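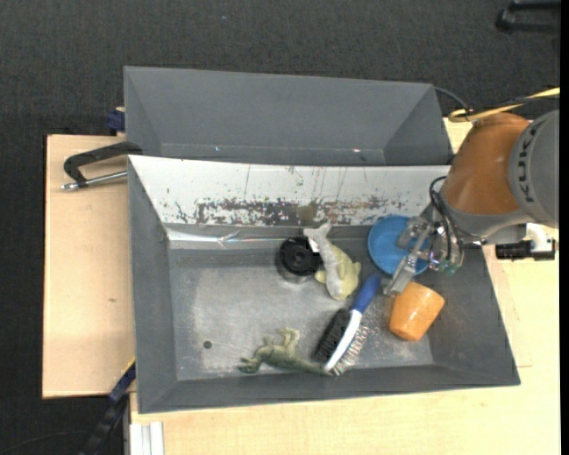
June, 7:40 am

Bin cell, Undano job. Picks were drifting again overnight so starting from the clamps this time and working in.

C-clamp on the back bin - took it up a quarter turn, no play now. Front bin clamp was fine, left it. Cable on that side still goes down off the table, want a tie on it before someone catches it with a knee. Garba?

Gripper: fingers off, cleaned, back on with new screws from the Fadetti kit. Left finger had a burr on the tip, filed it. Checked the black cables by hand with the arm at full reach, no pinch. Old pads were at 1,000 cycles on the sheet, log says 187 since then but I dont believe it, the counter got reset when Shirley swapped the controller settings.

Recalibrated the bin floor. Offset came out 19 mm too high in the old file!! Explains the air grabs on the plate. Saved as kunstead_113, do NOT load anything lower.

Test set is the usual stuff - plate, cup, scrub brush, dinosaur, fish, the black spool thing. Brush is the worst, handle rolls when the fingers close. Try coming in nearer the bristles.

Stained panel on the back wall stays for now, Shirley Chan wants to compare with the old runs. Floor of the bin needs a wipe, dusty patches mess with the depth readng.

To do
- cable tie, front bin
- ask Olaniyan for spare pads, two sets
- slow run after lunch, 113 file, speed down
- Garba Amadi to sign the gripper sheet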